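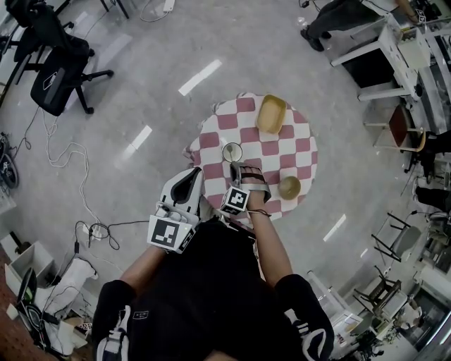

garer_ops replied:
Our rule at Garer is that everything with a cable stays two meters from the table while anyone is wearing grippers. Power strips too. I'd start your list with that and worry about calibration after.

tablehand replied:
Two meters isn't possible for most of us. Our whole room at Skidcombe is five meters across. I'm trying to write a one-page rule sheet that people will follow, so I want things that work in a small room. Draft so far:

1. Markers checked for scratches and loose corners before the first take.
2. Straps snug, sleeves clear of the markers.
3. Objects back at their start positions between takes.
4. Second person stays out of arm's reach of the operator.
5. Stop and discard the take if a marker cube gets bumped.

What am I missing?

morrison_b replied:
Floor. Cables are the thing that gets people. The operator is looking down at a cup and a bowl and has both hands tied up in hardware. You can't grab a chair back to catch yourself with a gripper strapped on. If you can't get the cables two meters away, run them along one wall and cover them. Chairs get pushed in or moved out. It takes a minute.

zt_bench replied:
Agree on the cables. In your picture they're right under and around the office chairs and the power strip is on the gripper side. I'd swap that before anything else on the list.

tablehand replied:
Fair. Adding it as rule 1 and moving the rest down.

quietgrip replied:
I'd add jewelry. We don't allow rings, watches or bracelets on either hand. Two problems with them. They can catch under the strap, and shiny ones throw reflections near the marker. We had 17 takes with bad wrist tracking in one afternoon and the only change was a metal watch band.

morrison_b replied:
A thin dark bracelet is not going to hurt tracking. I'd leave that to the operator. The more rules you put on a sheet the less people read it.

quietgrip replied:
I didn't say that one would hurt tracking. I said the rule should be the same for everybody so the person running the session doesn't have to judge each bracelet. "Bare wrists" is two words. It fits on the sheet.

garer_ops replied:
Bare wrists here as well.

tapewidth replied:
Nothing on the draft about the tablecloth. Cloth moves. If the operator drags a tray even slightly the whole thing shifts and your start positions are off for the next take. We clip ours to the table edge with four spring clips and put small tape corners where each object goes.

zt_bench replied:
Tape corners are a bad idea in my opinion. They end up in the video and a model can learn to look for them. On the Zitow set we had tape in 635 takes and had to flag every one. Now we put start positions on a printed card and the second person resets from the card.

tapewidth replied:
Depends what you want the data for. If you need the same start every time, tape is faster and more exact than a card. If you want variety you shouldn't be resetting to fixed positions at all.

zt_bench replied:
Then rule 3 needs to say which of those two it is. As written it assumes fixed.

tablehand replied:
It's fixed for the first block and free placement after that. I'll put that on the sheet. Clips yes, tape no, at least for now.

longexposure9 replied:
Check your ceiling lights. A polished floor gives you bright patches all around the table in a wide head view. Ours made the exposure jump whenever the operator leaned. We locked exposure before each block and wrote the value in the log. Put that in as a step, because people forget it after lunch.

morrison_b replied:
Locking exposure is good. I'd also set a limit on session length. Ours is 40 minutes on, 15 off. Shoulders go first when you're holding a gripper out in front of you, and once the operator is tired the takes get sloppy anyway.

garer_ops replied:
We do 30 and 10. Either is fine as long as somebody other than the operator is watching the clock.

tablehand replied:
Revised sheet:

1. Cables along one wall and covered. Chairs clear of the table.
2. Bare wrists, both hands.
3. Markers checked, straps snug, sleeves clear.
4. Cloth clipped. No tape.
5. Exposure locked and logged before each block.
6. Block one resets from the card. Block two is free placement.
7. Second person out of arm's reach, keeps the clock. 30 on, 10 off.
8. Marker bumped – stop, discard, recheck.

Going up on the door in April when we start the next round.

quietgrip replied:
Looks good. For 8 I'd say who makes the call. We let either person stop a take.

tablehand replied:
Either person. Added.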